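Two-Arm Block Sorting with a Shared Task Queue
Student project report
Saimi Tikkanen

1. Background

The Mernus cell has two small arms mounted facing each other on one frame. Before this project each arm ran its own script. The scripts did not know about each other, so we kept the arms apart by giving each one half of the table and never letting it cross the middle. That wastes the part of the table both arms can reach, and it means a block that belongs on the other side has to be put down and picked up again.

The goal was to replace the two scripts with one program that hands out pick and place jobs to both arms and keeps them from colliding. The work was done in the lab at Dramotby and finished in July.

2. Software structure

The program has a planner, an executor for each arm, and a lock manager. The planner gets a list of blocks and target containers from the vision node, which was written by an earlier group and which I did not change. It turns the list into jobs. Each job has a pick pose, a place pose and a color label.

The executors take jobs from a common queue. An executor asks for joint paths from Heiskanen, the lab's motion library, and streams them to the motor controllers. If the library can't find a path within 2000 ms, the job goes back in the queue and the other arm may take it.

3. Zone locking

The tabletop is split into 6 zones in software. An arm has to hold the lock for every zone its path passes over before it starts moving. Locks are released one at a time as the arm leaves each zone, and they are always requested in the same order, so the two executors can't end up waiting on each other forever.

My first version locked only the zone at the gripper tip. This was wrong. The forearm sweeps over other zones when the arm reaches across, and in simulation the links touched twice in the first test run. The current version projects all links onto the table plane and locks everything under them, plus a margin. 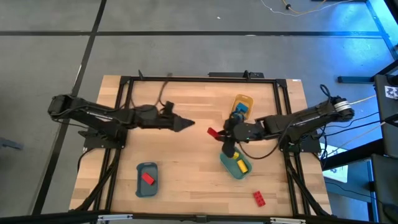 An arm that is waiting for a lock holds its last position with the gripper closed. I chose closed because the fingers take up less width that way, and the margin could be made smaller. The cost is a short delay when the arm gets its lock and has to open again before picking. I tried opening the gripper during the approach to hide the delay, but the timing depended on path length and I took it out.

4. Logging

Every lock request, grant and release is written to a log with a time stamp, together with the joint angles. I used Plotex to draw the two arms' lock times as bars on one time line. Most of the bugs in the project were found this way. One example is a lock that was never released after a failed grasp, which showed up as a bar running to the end of the plot.

5. Testing

I ran 1000 jobs in simulation with random block positions. There were no link contacts with the final version of the locking. On the real arms I ran shorter sessions with red, yellow and blue blocks and a mix of trays and a bin as targets. The real arms were slower than the simulated ones, mainly in gripper closing, so the job timeout had to be raised.

Grasp failures were the most common problem on hardware. A block that is turned at an angle to the fingers can be pushed away on approach. The executor checks gripper width after closing and reports a failure, but the planner keeps using the old block position until the vision node sends a new list.

6. Remaining work

The zone sizes are fixed in the config file and have to be edited by hand if the frame is changed. The planner also picks the nearest job every time, which can leave one arm idle while the other works through a cluster of blocks. A simple cost for expected waiting time should help, and the log already has the data needed to fit it. The 2 executors share one process at the moment. Splitting them would make it possible to restart one arm without stopping the other.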